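Reducing Single-Use Detergent Packaging in Shared Student Laundries
Project Report, Environmental Management Program
Supervisor: Trudy Te Moana

1. Background

Students living in the Flitalgate residence do their washing in a shared laundry on the ground floor. Most residents buy detergent in small containers from the nearest shop, use it for a term, and throw the container out when they leave. This project examined whether a refill station would be used by residents and what it would cost to run. The work began in March.

The question was suggested by an earlier report on waste sorting in the same building. That report recorded what was placed in the recycling bins but did not consider where the material came from, and it made no recommendation on purchasing.

2. Method

The project had two parts. A written survey was sent to all 200 residents, asking what type of detergent they used, where they bought it, and whether they would bring a container to a refill point. Following the survey, a trial station was set up beside the laundry entrance and supplied from bulk drums by Veres, a local cleaning wholesaler. Residents paid by weight, using a kitchen scale and a cash box.

Participants were free to bring any clean container with a lid that closed tightly. For those who had none, the project team kept a stock of washed bottles. Each container was weighed empty, and the weight was written on a label before the first fill.

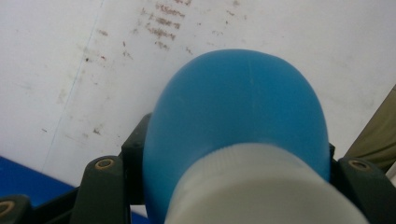 Containers with a wide neck were filled directly from the tap on the drum. Narrow containers required a funnel, and this accounted for most of the spills noted in the log. The team moved the station onto a plastic tray after the first week and placed a roll of paper towels next to it.

A total budget of 500 dollars was approved. Most of it was spent on detergent, with the remainder going to the scale, the tray, labels and printed notices. Shelving was lent by the Skurkance student store for the length of the trial.

3. Results

The station was open for 13 weeks. Use was low at first and rose after a notice was put up inside the laundry, at eye level above the machines. Evening hours were busier than mornings, and the period between 6 p.m. and 8 p.m. produced the longest lines.

Survey answers showed that price mattered more to residents than packaging. Several respondents wrote that they would use the station only if it was cheaper than the shop. Others asked for an unscented product - a request the supplier was not able to meet during the trial.

4. Limitations

The log was kept by hand and some entries are incomplete. Sales on two evenings were recorded as a single amount and could not be separated. The survey did not ask residents how often they washed their clothes, so the findings cannot be used to estimate yearly demand. No comparison was made with other residences.

5. Recommendations

It is recommended that the station continue for a full academic year under the management of the student store. An unscented detergent should be offered from the start. Opening hours should be limited to the evening, and a funnel should be attached to the drum stand by a cord. The team further recommends that the empty weight of each container be marked directly on it in permanent ink - paper labels came off in several cases and the containers had to be weighed again.

Copies of the survey form and the station log are held in the program office.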